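Sport and Memory, Unit 4
Reading the schoolboy legend: notes for the session
April 2021

Read these before class and bring the Nurkach packet.

1. The problem

Almost every sports memoir has a chapter in which the writer, aged 12 or 13, sees a future star and knows at once. I don't believe most of these chapters, and I'd like you to stop believing them on sight too. The writer may be perfectly sincere. But he is writing decades later, he knows how the career went, and the boy he remembers has been touched up to match.

Ask who else looked like a star that year. Every school league has a dozen. The ones who went into banking don't get a chapter.

2. The Nurkach innings

The packet has three accounts of the same school cricket match at Nurkach.

The club souvenir booklet says the opener made 61 "before lunch, without a chance given." The memoir, written much later, says he made "nearly a hundred" in front of 3,000 people. The scorebook has him out for 26.

Some of you will want to split the difference. Don't. Two of these were written to please somebody. The scorebook was filled in ball by ball by a person with no idea who would matter later. It can still be wrong (runs get credited to the wrong batter all the time, and this page has one over with seven balls in it) but its mistakes don't lean in any direction.

As for the crowd, the ground at Nurkach had benches for roughly 200. Work out where the rest stood.

3. Newspapers

The Skilto paper covered school matches in February, when there wasn't much else going on. Students tend to treat a newspaper report as neutral. Look at how the reports were put together: many were phoned in by a teacher at one of the two schools – usually the one that won. When the Radu side loses, the report runs to four lines and the weather gets two of them.

Check whether the report gives the losing side's bowling figures. If it doesn't, ask who supplied the copy.

4. "Even at that age"

Circle this phrase whenever you meet it. Also "we all knew," "destined" and "a cut above." Then look for anything in the passage that could only have been known at the time: a dropped catch, a borrowed bat, a bad umpiring call. Small useless details are worth more than praise, though a good storyteller can make those up as well.

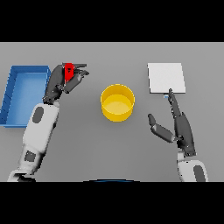
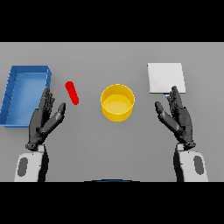

5. For next time

Pick one player from the Sollura list and find two accounts of a match before he or she turned 16. Write one page on where they disagree. I am not interested in which one you like better. Say which writer had something to gain, and what you would need to see to settle it.

If your two accounts agree on everything, check whether the later one copied the earlier. It usually did.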